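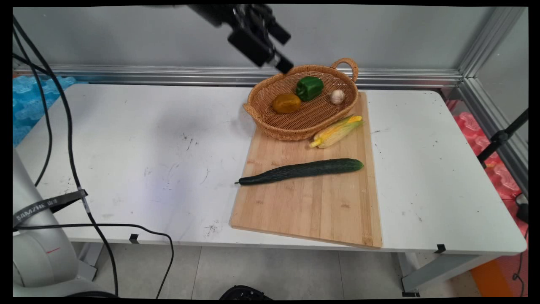
I almost skipped the Holub open day. The bus was late, it was drizzling, and I'd already eaten too much breakfast, which is a bad way to show up at a place that grows and sorts vegetables for a living. But my sister had signed us both up in February and I wasn't going to hear the end of it, so off we went!

Holub is out past the Mutside turnoff, down a lane that doesn't look like it goes anywhere. Parking was in a field (wear boots if you go, I wore canvas sneakers and I still regret it). They give you a paper map and a sticker with your name on it, and then you wander from one building to the next with a group of maybe a dozen people.

First stop was the greenhouse. Warm, bright, and it smelled like tomato leaves, which I could happily have as a perfume. Jonas Marti took us round. He runs the growing side and he talks fast, like he's worried you'll leave before the good part. There are 577 cucumber plants in the one house we walked through, all trained up strings, and he showed us how they pinch out the side shoots with two fingers. I got to do one. I pinched the wrong bit. He was very nice about it.

Then across the yard to the packing shed, and this was the part I liked best, mostly for the baskets. Holub sells mixed baskets to a shop called Flanico, 160 of them in a normal week, and they'd put one of their small work tables to use with a wicker basket and a bamboo board. A green pepper and a bulb of garlic were in the basket, with something round and yellow-orange tucked in beside the pepper. My sister said mango, I said pepper, and we argued about it all the way to the coffee stand without asking anyone. The corn and a long, bumpy, dark green cucumber lay on the board. I do love corn with the husk peeled back like that, it makes me want a grill and a lot of butter.

I asked how you decide what goes where, and there's more to it than I'd thought. Heavy things low, obviously. Garlic toward the handle end, so it doesn't roll under everything and get lost. Long cucumbers are a nuisance, according to Hefin Meredith, who has been packing there for nine years. "You either lay it across the top or you put it in last and hope," she told us. She also said to leave some husk on the corn, as people like to see it's fresh but they like to see the kernels too.

We each got to fill a basket of our own after that. Mine was lopsided. A little boy in our group put in six bulbs of garlic and one pepper and was extremely proud of it, and I think he had the right idea!

Lunch was soup and bread in the old barn, 65 crowns with a drink. The soup was squash and a bit thin, the bread was great. There was a line though, so if you go, eat early. The farm shop was busy too, and I came away with two peppers, a net of onions and a basket I really don't have space for. It cost 900 crowns, and my sister has been giving me looks about it ever since. It's on top of the fridge now, with the onions in it.

The only thing I'd skip is the talk on storage in the side room. It was run by Fotar, the people who make the cold rooms, and it went on for roughly forty minutes with a lot of charts. I did learn that cucumbers don't like being too cold, and mine have moved from the back of the fridge to the door.

Strollers will struggle in the yard, the bathrooms are behind the barn, and dogs have to stay in the car. The next open day wasn't on the board yet when we left, but they take emails at the gate.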